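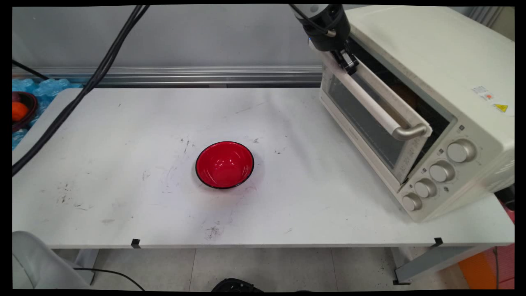
Omley Recipe Cards

Version 2, last touched Jan 15, 2024

A collection of 126 typed-up recipe cards from community cookbooks, in plain text, with a small table of ingredients to go with them. The originals were spiral-bound things sold at fêtes, and most of them assume you already know how to cook the dish, which makes you wonder who was buying.

What you get

cards.csv – one row per recipe: title, booklet, page, servings, oven setting, method
ingredients.csv – one row per ingredient, linked by card_id
notes.txt – margin notes, where somebody had written in the booklet
booklets.txt – the source list, with our short names for each

Everything is UTF-8. Fractions are written out as 1/2 and 3/4, after a week lost to the single-character kind.

Where it came from

The booklets are known here as Buken, Price and Mivell, after the names on their covers. Buken supplied 63 of the cards and nearly all the suet. Price is mostly puddings. Mivell has a chapter called Light Suppers in which every recipe contains a pint of cream.

Pages were typed by hand. Spelling is left as printed, so "brocolli" stays, and so does "desert spoon", which has its own charm.

Fields worth a warning

servings: Text, not a number. Values include "4", "4 to 6", "a family" and "depends".

oven_setting: Also text. You will find gas marks, Fahrenheit, Celsius and "a good oven". We have not converted anything. If you convert it yourself, please keep the original column.

quantity: Blank where the booklet gave none. Blank does not mean zero, although with the garlic in Buken it may as well.

method: Line breaks are kept. Two cards are blank here, as they were in print, so only 124 have a method you could follow. One of the blanks is for trifle.

Known problems

Cup sizes are never stated in Price.
Margin notes are hard to read and some are guesses. Guesses are marked [?].
The fish pie in Mivell refers to "the sauce on the previous page". The previous page is an advert for guttering.
Duplicate shortbreads have been kept. They differ by a spoonful of semolina and, judging by the margins, feeling ran high.

Not suitable for

Nutrition work, allergy advice or catering for anyone you wish to impress.

Changes

Version 2 adds the margin notes and repairs the card_id links, which had attached custard to the kedgeree.
Version 1 came out in May and had fewer columns.

Corrections are welcome through the issues page. Please give the card_id and the booklet page.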